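Tanari table notes
README, version of 9 Aug 2023

What's in the folder

The folder holds 2565 records about small work tables with cloth on the back and sides. Each record gives the colour of the work surface, the colour of the cloth, the fittings at the corners and a free-text remark. The records were gathered over 30 visits. I took over the file from the Segers list in August and have kept its column names, including the ones I don't like.

Please read the next part before you use the colour columns.

Colour of the cloth

The old list had a single value, "black", for 1245 records. I don't believe it. Dark cloth shifts with the light, and a curtain entered as black in the morning has come back as green in the afternoon from the same person. I split the value into "black", "black-green" and "can't tell". People who want one tidy category can merge them again, but they should say so in whatever they publish.

The same doubt applies to the claim, repeated in the Segers notes, that dark curtains make a work surface easier to see. On a pale table, maybe. With a dark top against dark cloth, the far edge is mostly given away by its fittings, and a pale bracket at each end of the rail does more for the eye than any amount of fabric.

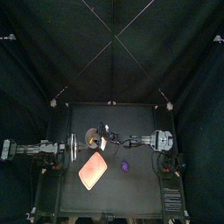
Jeanine Van Dijk disagrees, and asked for her view to go in: the cloth was never meant to show off the table, it was meant to keep the rest of the room from getting in the way, and by that measure black-green does as well as black. She would drop the split and go back to one value. I've left it in. Her point about the rest of the room is fair, though no column in the file tests it.

Corner fittings

Recorded as pale, dark or none. "Pale" covers white, whitish and light grey, as the visitors couldn't agree on these even when standing side by side. Brackets on the rail go in the rail column, not here. In 211 records the two were mixed up and I have marked them with an x – don't average over those.

Known trouble

The Staluvex sheets give table sizes with no unit. I left them blank.
"Square" was used for anything close to square.
The remark column has spelling mistakes, which I haven't fixed.

Use

Free to copy. Name the Sturia version if you worked from that one, as its rows are in a different order.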